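**Robot Safety Reviewer (contract), Kitchen Manipulation Cell**
Nillholm site, starting November

Flemov seeks a reviewer to investigate a fault in its cooktop cell. During a cup-transfer task, the arm failed to enter protective stop when the wrist force limit was exceeded. The controller logged the event 300 ms late. There were no injuries. The cell is restricted to supervised runs until the review is closed.

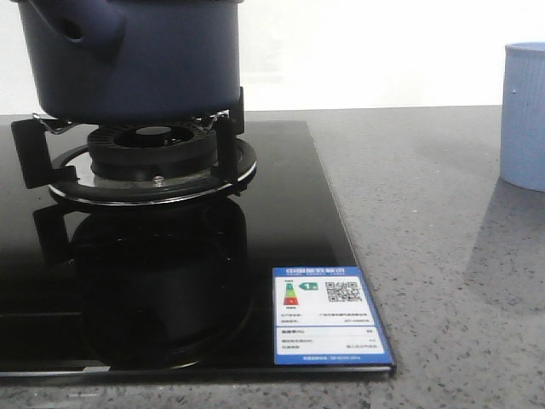

*Work area, fixed view: pot on burner, cup on the counter to the right.*

**Duties**

- Reproduce the late stop at reduced speed, with the gas supply isolated.
- Audit the stop chain from wrist sensor to the Rathnayake safety relay.
- Revise the keep-out volume around the burner and pan support.
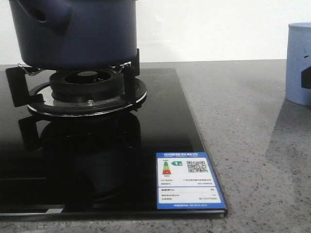
*Pan support and burner head, the two fixed obstacles in the keep-out model.*

The log set covers 16 runs, each with fixed and wrist video.

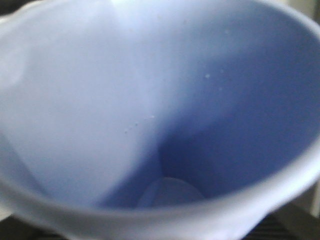
Cup depth estimation is the second item under review. The planner lost the cup floor in 20 frames before the fault. Lighting is a suspected contributor: one inner wall is bright and the other in deep shadow, and the estimator tends to place a false surface along that boundary. The reviewer will confirm or rule this out.

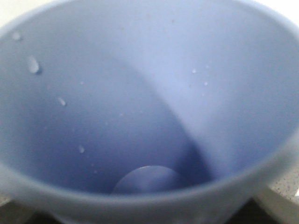 *Wrist view, droplets on the inner wall of the cup.*

**Requirements**

- Demonstrated experience with collaborative robot risk assessment
- Ability to read ladder logic and ROS logs
- Availability for on-site work, 45 hours in total

Apply to Farzana Siddiqui, Flemov, with a résumé and one redacted incident report. Technical enquiries go to Kamlesh Chauhan. Travel within the province is reimbursed.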